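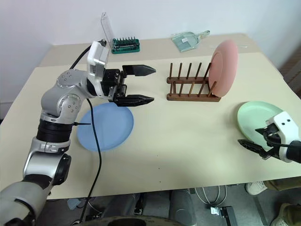

Xinyi Xu
Blogger, washer-upper, owner of too many plates

2020-12-12

I have given in and bought a proper dish rack. It's the dark brown wooden sort, two rows of thin upright dowels on a rectangular base, and I love it far more than anyone should love a dish rack! The old one was wire, from a shop in Bramstead, and had been leaving rusty marks on everything since March.

The plates are the other half of the story. I wanted plain white (sensible, matches everything) and came home with pink, light blue and a pale mint green. Chunhua Fan says it looks like I'm laying up for a doll's tea party. She may have a point, but she also asked where I got them.

So far I've only put the pink one in, right at the end slot on the right, and it leans a bit. The rim comes up well over the tops of the dowels - I rather like that, you get a good stripe of colour showing. I can't decide on the order for the other two. Blue next to pink, or mint in between?

I did think about oiling the wood. Chunhua swears by doing hers every few months and leaving it 30 minutes before wiping off, so I'll try that once I've found a rag I don't mind ruining.

Next job is the back of the table, where the green screwdriver bit set and the clear dustpan have been living side by side for ages. The bits belong in the hall drawer, if the hall drawer will shut. The dustpan can go on a hook by the back door, as soon as I've bought a hook.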